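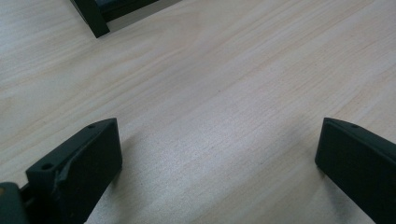 How Wood Gets Its Stripes

Have you ever run your finger along a wooden table and followed one of the thin lines to see where it goes? Those lines are called grain, and they were made by a living tree!

Every year a tree grows a new layer of wood just under its bark. In spring, when there is plenty of rain, it grows fast and the new wood is usually pale. Later in the summer it slows down, and the wood it makes then is tighter and often darker. One pale layer plus one dark layer makes a ring. A tree with 80 rings has been growing for 80 years, so it could be older than your grandparents.

So why do we see rings on a stump and lines on a table? It depends which way you cut. Slice straight across the trunk, like a cucumber, and you get circles. Saw along the trunk, from the bottom toward the top, and the same rings show up as long streaks. Sometimes the saw just skims the side of a ring, and then you get wide bands, waves, or tall pointy shapes like mountains (those are my favorite).

Color changes from tree to tree. Maple, birch and ash are pale and creamy. Walnut is a deep chocolate brown. Cherry starts out pinkish and gets darker as the years go by, especially near a sunny window!

Try it yourself: grain rubbings

You will need thin white paper, a crayon with the wrapper peeled off, and a piece of rough, unpainted wood. Very smooth tables don't work well. An old fence board is great, but watch out for splinters.

1. Lay the paper over the wood and hold it still.
2. Rub gently with the side of the crayon.
3. Keep going until the lines appear.

Now try another board and compare. Are the lines close together or far apart? Wide gaps can mean the tree was growing quickly.

Word box

Grain: the pattern of lines in wood
Knot: a round dark spot where a branch once grew
Sapwood: the younger wood near the bark
Heartwood: the older wood in the middle

Written by Naima Bennani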